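About Risteck

Risteck is a furniture workshop and showroom supplying tables, desks and meeting-room furniture to schools, libraries, offices and private homes. The company was founded in 2000 by Tharindu Siddiqui, who remains its managing director. Production is led by Chenxi Lei, who joined as an apprentice and has been head of the workshop for the past five years.

We employ 13 people on one site. The workshop, finishing room and showroom are under the same roof, and customers are welcome to visit all of them by arrangement.

What we make

Our work falls into two ranges. The Josberg range consists of dining and kitchen tables for the home, made to a set of standard sizes. The Loureiro range covers desks and larger tables for places of work and study, and may be ordered to the customer's own measurements. Both ranges are offered in light, medium and dark finishes.

We also undertake the repair and refinishing of tables we have supplied in the past. Customers wishing to use this service should have their original order number to hand. Where the number has been lost, the office can usually trace the order from the delivery address.

Our approach to grain

The surface is the part of a table that its owner sees every day, and we give particular attention to the way the grain is presented. Straight-grained tops are calm in appearance and are often preferred for offices. Tops with a cathedral figure, in which the grain forms nested arches, have a stronger character and are more often chosen for the home. The darker lines become more noticeable where stain has gathered in the open pores, and a satin finish allows them to remain visible in bright light.

Every top differs, and a small sample cannot show the whole figure. We therefore invite customers to view larger pieces in the showroom before placing an order. Medium brown is the finish most often requested. 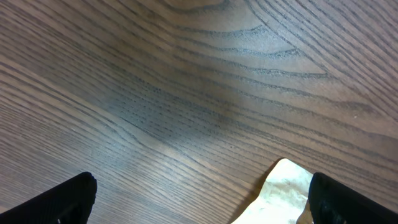
Care and aftercare

A table needs little attention in ordinary use. We recommend dusting with a soft, dry cloth and wiping up spills promptly. Polishes containing silicone should be avoided. A care leaflet is supplied with each delivery, and further copies may be requested from the office.

Visiting us

The showroom is open on weekdays and is closed to visitors on Monday mornings for deliveries. A visit normally takes around 2 hours if the workshop is included. Appointments may be made by telephone or through the contact page.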